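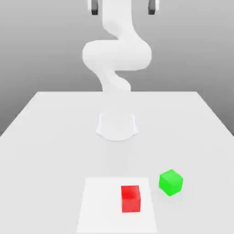 Block-placement task in the Bernunance simulator, viewed from in front of the table. Red block on the mat, green cube beside it.

Product review: Bernunance tabletop task pack, release 4
By Tamás Győri

Brarnen has shipped the fourth release of its tabletop task pack for the Bernunance simulator. Members who used release 3 for grasp planning will find the arm model unchanged. The task library, the contact settings and the logging format have all been revised. I ran the pack for most of February on a single desktop workstation, with help from Abdul-Rahman Quansah at our Solldale site, who repeated the placement tests on a second machine.

The pack contains 276 task variants grouped into 9 families: pick, place, stack, sort, push and so on. Each variant is a short text file that sets the starting positions, the goal region and the success test. The default layout is plain, with a white arm on a white table and a gray backdrop. Color is mostly left to the objects being handled. This keeps rendering fast, but the arm and the tabletop are close enough in tone that a simple threshold will not separate them. Users training on images should turn on the background and lighting variation, which is off by default.

Placement is the family we tested most. In the variant shown, the goal region is a flat square mat and the objects are a red block and a green cube. The success test checks that an object's center is inside the mat outline and that its speed is below a set limit. It does not check orientation unless the user adds a line to the variant file. Quansah found that a block lying on its side was scored the same as one standing upright. Brarnen confirmed that this is intended, and the manual now says so in section 6.

Contact handling is better than in release 3. Blocks no longer creep across the table when left alone, and the fingers can hold a smooth-sided object through a full lift without the small vibration that spoiled earlier force logs. The cost is speed. We logged 3,000 placement episodes overnight with rendering on, compared with roughly twice that on the old release using the same hardware. With rendering off the difference was too small to matter.

The wrist view deserves a note. Both fingers stay in view at the top of the image when the gripper is open, so a cropping step is needed if your model should see only the table. The crop values are stored with the camera settings and survive a reset — in release 3 they did not.

Logging now writes one file per episode instead of one per session. Joint positions, finger width and object poses share a single clock. The converter for old session files works, but it drops the user comment field without a warning. Keep the originals.

Installation took under an hour. The license is per workstation, with a reduced rate for teaching labs. Support requests go through Mtshali, the regional distributor, and our two questions were answered the next working day.

The pack suits groups that need repeatable tabletop tests and are willing to edit variant files by hand. A graphical editor is listed for the next release. Existing users can upgrade at no charge if their support contract was active on March 26, 2021. Quansah's modified placement files, with the orientation check added, are available to members on request from the Solldale office.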